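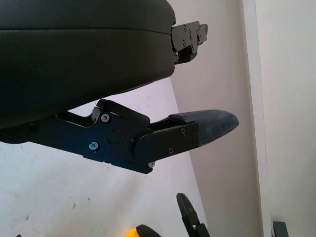

Clearing a grip fault after a dropped block

Use this when a Tosus arm stops mid-stack and shows fault 8.

Press stop and wait for the drive light to go out. Keep your hands clear until then – the fingers can still close. Check the bracket screws for play and tighten any that move. Wipe the fingertips with a dry cloth. Set the grip force back to 50 and run 4 slow test cycles.

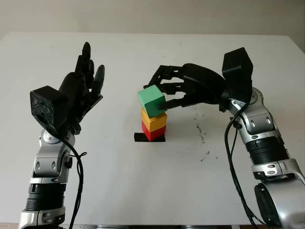

Can I clear the fault without stopping the arm?
Always stop it first. A reset with the drive on may restart the last move.

If fault 8 comes back, leave the arm off and tell Doina Krasniqi.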